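スコスタンス文庫 編集部（公式）
2026年9月15日

【新刊のお知らせ 1/9】
長編SF『ブロドビー年代記』第二部「灰の航路」の邦訳版を、本日より全国の書店および電子書店にて発売いたしました。第一部の刊行以来、続刊についてのお問い合わせを多数頂戴しておりました。長らくお待たせいたしましたことをお詫び申し上げますとともに、ご支援に御礼申し上げます。

【2/9】
物語は、第一部の終幕から11年後の植民都市ブロドビーに始まります。航路管理局の記録官であった主人公は職を解かれ、封鎖区画の旧図書館で目録の作成に従事しています。ある夜、廃棄されたはずの航海日誌が一冊、書架に戻されているのが見つかります。なお、第一部の結末に触れる記述が冒頭の章から含まれますので、未読の方はご注意ください。

【3/9】
本作では、前作で名前のみ登場した傭兵船団「ザウアーラント」が物語の中心に加わります。船団の内部で用いられる隠語には原書でも説明がほとんどなく、邦訳にあたっては原著者の確認を得たうえで訳語を定めました。巻末に用語集を付しております。前作と訳語が異なる項目には印を付けましたので、あわせてご参照ください。

【4/9】
第一部についてご指摘をいただいておりました年表の誤り（入植暦146年の項）は、6月出来の重版分より訂正済みです。初刷をお持ちの方のために、正誤表を編集部の公式サイトに掲載しております。電子版は、再ダウンロードにより訂正後の本文をお読みいただけます。
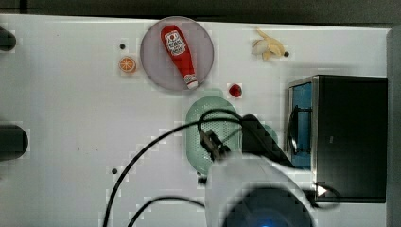

灰色の皿と赤いケチャップのボトル

【5/9】
判型は第一部と同じ文庫判、本文は500ページを超えております。分冊も検討いたしましたが、中盤の法廷の場面を途中で区切ることは適当でないと判断し、一冊での刊行といたしました。本文用紙は前作より薄手のものに変更しております。文字の大きさおよび行間に変更はございません。

【6/9】
初回出荷分に限り、書き下ろし掌編「灯台守の帳簿」を収めた小冊子を封入しております。第一部と第二部の間の出来事を扱った全17ページの作品です。電子版には収録されません。小冊子のみの販売および後日の配布は予定しておりませんので、あらかじめご了承ください。

【7/9】
朗読版につきましては、ブラヴィコ音声出版より配信を予定しております。配信開始日および朗読者は、決まり次第、本アカウントにてお知らせいたします。第一部の朗読版は現在配信中です。抜粋版と完全版の二種がございますので、ご購入の際は商品名をお確かめください。

【8/9】
ご感想の投稿は、発売当日より自由に行っていただけます。ただし、終章の内容に触れる場合は、未読の方へのご配慮をお願い申し上げます。本文の画像を掲載することはご遠慮ください。書影につきましては、書評および紹介の目的に限り、申請なくご利用いただけます。

【9/9】
第三部は現在、翻訳作業を進めております。刊行時期は未定です。物語の展開に関する個別のお問い合わせにはお答えいたしかねます。落丁・乱丁等のお申し出は、本アカウントへの返信ではなく、公式サイトの読者窓口にて承ります。書店名とご購入の時期を添えてご連絡ください。

最終更新：本日（4/9の正誤表に関する記述を補足）

お問い合わせ：スコスタンス文庫 読者窓口　© スコスタンス文庫 編集部　ページの先頭へ戻る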